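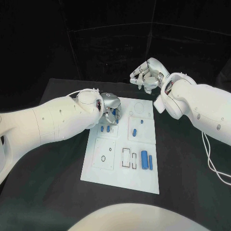

White board, dark table, black curtain.

Moved our shop's booking records off Tamura this week. Notes for anyone else stuck on the old plan. 1/

We fix sewing machines. Three benches, one front desk. Tamura held every ticket since we opened, 3,970 of them. The price went up in July and the export button moved to the higher tier the same month. 2/

I tried Groltach first. The import stops at 3,000 rows and doesn't warn you. I only caught it when a customer called about an old repair and her name wasn't there. Deleted everything and started over. 3/

Fernora took the whole file in one go. It needs dates with the day first, so fix that column before you upload. Phone numbers with a leading zero lost the zero. Set the column to text. 4/

Photos attached to tickets did not come across. I moved the 70 that belonged to open jobs by hand and left the rest in a folder on the desk computer. 5/

Tsutomu Nomura asked about label printing. It works with our old printer after you pick the 15 mm roll in settings. The default is wider and cuts off the ticket number. 6/

Reminder texts go out the evening before pickup. You can't change the hour yet. Support says it's on their list. Two customers have replied to the texts, and the replies land in the "notes" tab, so check there. 7/

I keep Tamura open until the end of the month, read only. Will post the column list I used tomorrow. 8/8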